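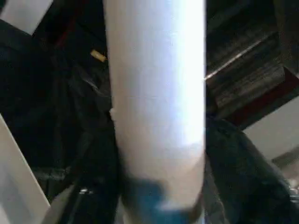 Open day at Brandbridge, Wednesday afternoon

Went up for the 2pm slot. 50 of us on the list, fewer turned up, rain. Sign in, sticky badge, coffee from an urn. No lift to the first floor so leave the pushchair at home.

Anwara Pathirana did the welcome, five minutes, mostly fire exits. Then straight in to the tidying bay, which was what I'd come for. Question on my form was "can it clear up after a family yet". Short answer no. Longer answer below, I was scribbling so excuse gaps.

Tidying bay

Job on the day: pick up, put down, move along. Big plain white cylinder, crumpled black stuff underneath and all round it. Sounds like nothing. I do harder before breakfast. But Cadi Hopkin, who was running the bay, said crumpled black is about the nastiest thing you can put in front of a camera. Folds look like edges, edges look like folds, shiny bits look like objects. And plain white is nearly as bad the other way, nothing on it to get hold of by eye. Put the two together and you've got most people's bin cupboard.

I asked how many goes it gets. 286 logged so far this month on this one chore, she said, and she wouldn't give me a success rate, which I took as an answer. Fair enough.
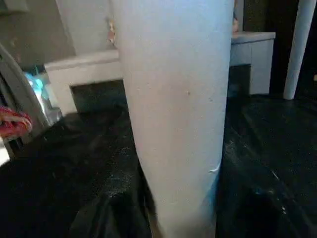
Speed. Slow. Slower than my dad with the dishwasher. Cadi says slow is a setting and they could turn it up, but then they'd be sweeping up more. A woman next to me asked would it do a nappy bin and got a very long pause.

Also asked about grip. Too soft and things slide, too hard and they crush, and the right amount changes with every object. People do it without thinking, Cadi said, and she's spent two years on it.

Shop floor talk

Upstairs, 3pm, Aranka Fülöp from Zedum. Better news here. Shelves facing forward, same boxes, same lighting, machines cope. They've had a trial in a stockroom with 575 product lines and she reckoned it managed the rigid boxes fine on nights. Bags of anything still go to a person. Crisps, compost, bin liners, all by hand. She was quite cheerful about that and so was I tbh, my sister works in a stockroom.

Questions were cut short, projecter packed up. Someone asked price, no price.

Worth going? Yes if you like seeing the slog and not the advert. Take a jumper, the bay is cold. Next one is in June, book early as the 11am goes first. Parking round the back, 3 quid, coins only.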